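Skilum splits two-arm robot purchase into two budget years

Skilum has approved the purchase of two-arm mobile robots for its furnished-apartment service business, with the order divided between two budget years and the second part tied to test results. The plan covers 31 units. A first group of 3 will be delivered in December to the company's Irska depot for acceptance checks, and the remaining units stay unfunded until those checks are signed off.

The units will be supplied by Kalniņš, which also holds the maintenance contract for the depot's floor-cleaning machines. Software, including the simulation package used during evaluation, comes from Felamitz under a separate license. Skilum had asked both suppliers for a combined price but chose to keep the contracts apart so that the software can be renewed or dropped without affecting the hardware warranty.

Most of the planning work has been done in simulation. The operations group built a set of home interiors in the Felamitz package and ran the candidate robot through them before setting the final specification. Runs included passage through doorways and between glazed partitions, travel from wood flooring onto carpet, and approach to small objects left on the floor. Across the full evaluation the group logged 1,003 runs, of which 181 were flagged for manual review.

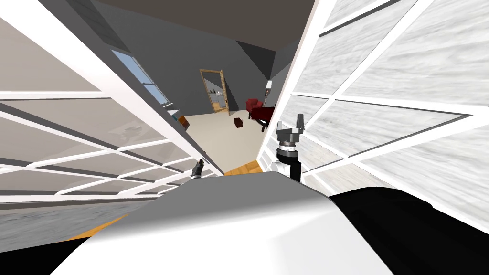 Clearance was the most common reason for a flag. The base fits through a standard interior opening, but an arm held out to the side adds to the width of the robot and has to be counted when a route is planned. Skilum has written a maximum travel width into the purchase terms, measured with both arms in their carrying position and grippers attached. Kalniņš must demonstrate the figure on each delivered unit.

The budget treats grippers as consumables. Each robot ships with one fitted pair, and replacement fingers are charged to the operating account, the same as filters and wheels. Spare wrist assemblies are classed as capital equipment — a change from the first draft, which had put all arm parts under maintenance and left the capital line too low to cover a single wrist failure outside warranty.

Charging docks, depot wiring and floor marking are listed under site preparation. The wiring is to be finished before delivery, with the power shutdown scheduled for a Saturday to keep the depot open during the week. Network upgrades were removed from the request after a survey found the existing coverage adequate in the charging area.

Acceptance checks at Irska will repeat a selection of the simulated runs on a physical layout. If measured results fall outside the agreed tolerance, Kalniņš has one opportunity to correct the units before Skilum may return them. Money for the second group will be requested in the next budget round, and the quoted unit price is held until then.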